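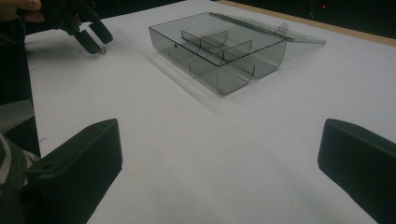

Gebhard Marti

I finally bought a proper box for the beads. For two years they have lived in jam jars, a tobacco tin and the bottom of my coat pocket, and every time I wanted a particular size I had to tip the lot out on a plate.

The new one is smoky grey see-through plastic with a hinged lid that folds right back, so it lies flat behind the tray while you work. It came from Hofstetter on the high street in Oltaldale. They had a bigger one as well, but it wouldn't have gone in the drawer.

What sold me on it was the dividers. One runs lengthwise down the middle and the others go across, and the tops of the cross ones dip in a curve. I have thick fingers and straight-sided compartments drive me mad – you end up chasing the last bead round a corner with a fingernail.

I started on Tuesday after tea and did the pale ones first. They are the worst to sort on a white table, as I should have known. A dark tea towel underneath would help, and I'll use one for the rest. I got through 198 of them before my eyes gave up, and 25 of those went in the bin because the holes were chipped or blocked.

The order I've settled on is pale at the front, colours behind, and one section kept back for clasps and odd bits. I tried going by size to begin with and gave it up, as most of my patterns ask for colour first.

There is a small round hole in the front wall. I don't know what it's for. It is near enough the size of my smallest beads that I've put a bit of tape over it on the inside.

The latch is a little loop of plastic and feels a bit thin. My sister had one like it that snapped after 5 months, so I shall keep a rubber band round mine when it travels. Next job is the blue ones, still in their jar on the windowsill.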